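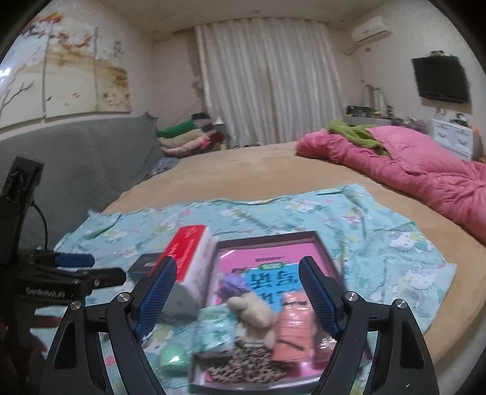

4. Filling the Stovent bedside tray. Clear a flat bit of bed first and lay the tray open side up. Books and anything stiff go in flat, like the pink booklet with the blue panel. Max 4 items per tray.

NOTE: Wrinkled cloth underneath is fine, lumps arent.

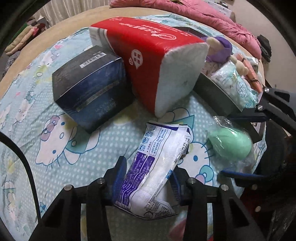
5. Soft packs last. Dont squash them under boxes. Hold crinkly wrappers like the white and purple one by the sides, and keep the red and white pack next to the dark box, not beneath it.

CAUTION: no liquids.

Last updated: February
We use cookies. Accept / Manage
© Stovent, Clillbridge. Back to top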